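Visit notes: Ponell household products, November

Four of us went to the Ponell site for the open afternoon. Kimutai Makori met us at reception and issued visitor badges. The tour covered the moulding hall, the store and the upstairs test rooms, and took just under three hours including tea.

Moulding hall

The hall runs seven injection machines on two shifts. Most of the output is bathroom storage: soap trays, beakers and divided caddies. Wall thickness is checked at the start of each shift and again after any change of tool. Rejects are ground and go back into the grey products only -- white parts are made from new material throughout.

Makori gave the current stock list as 1,113 lines, counting every colour separately. The Brundia range is the oldest and still sells. Its lid has a known weakness at the hinge, and a replacement tool is on order from Massawe.

Test rooms

Upstairs is quieter and carpeted. Caroline Wanyama runs the handling work, which deals with how products are filled and emptied in daily use. Compartment width is the main subject at present. A toothbrush should go in at an angle and settle upright without catching on the divider, and a thick handle is a harder case than a thin one.

The caddy on the table during our visit was a white plastic one with rounded corners, open at the top and divided inside, with a small dark label low on the front. It stood empty while a toothbrush with a long pink handle was held over the table.

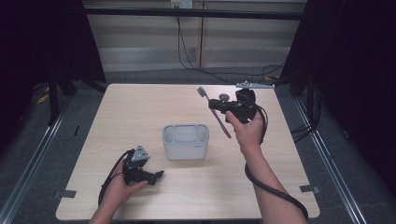 Store and dispatch

Finished goods are held on pallets in the rear building, eight cartons to a layer. Cartons are marked on two faces so that they can be read from either aisle. The Clurkel line has its own bay owing to a different carton size, and the racking there has been lowered to suit.

Questions afterwards were mostly on drainage. Wanyama said that holes in the base keep the compartments cleaner but leave a ring on the shelf, and that a separate drip tray is being costed. Parking is behind the store; the front gate shuts at 5 pm.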